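The Drawer at the Bottom of the Stairs

I moved into my place in Vanovdale with 17 boxes, and I'd guess half of them were clothes I didn't like. I can't blame the move for that. I'd been hauling the same gray sweater from apartment to apartment since college, and I don't think I'd worn it since the job in Irkton (the one with the office that was always freezing).

So this spring I tried something my neighbors have been doing for years. Our street has a clothing swap every April, in the old Liew furniture store. You bring what you don't wear, you take what you like, and whatever's left at the end goes to the thrift shop on Allance Road. No money, no tickets, no points. I'd always skipped it because I figured it would be all stretched-out T-shirts and those promotional fleece vests. Well! I was a snob, and I was wrong.

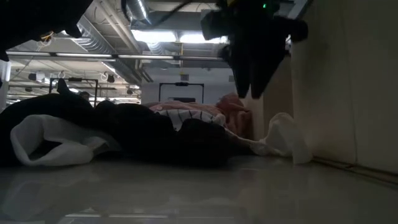

I got there on a Sunday at 7 in the morning, way too early, with two trash bags and a coffee I'd mostly spilled in the car. A woman ahead of me in line was giving up a wool coat with a satin lining, and I swear I followed that coat around the room until she set it down. It's mine now. It fits like it was waiting for me, apart from the sleeves, which I'm having shortened.

What surprised me was how hard the giving part was. I stood there holding a dress I'd worn to three weddings and started telling its life story to a stranger, who was very polite and clearly wanted the dress. I let go of it eventually. She put it on over her jeans and looked better in it than I ever did, and I went off to sulk by the shoes for a while.

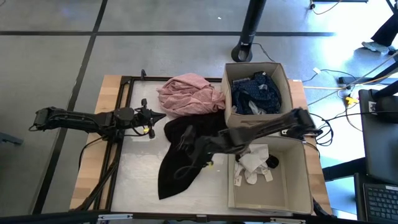 I came home with less than I'd brought, and then I had to face the drawer at the bottom of the stairs. Everybody has one. Mine held 18 single socks, a swimsuit from a vacation I'd rather forget, and scarves knotted together like they'd been in a fight. I'm a terrible folder, so my usual method is to shove and lean. This time I dumped it all out on a table first, and I'd recommend that, along with a couple of fabric storage boxes to sort into. Put anything pink in plain sight, too. I own one pink top and I lose it every winter under the black stuff.

The drawer closes now. I've worn the coat to the grocery store and once, a little embarrassingly, to take out the recycling. The gray sweater is still here. I took it to the swap, carried it around all morning and brought it right back home with me, and next April I'll probably do the same thing again.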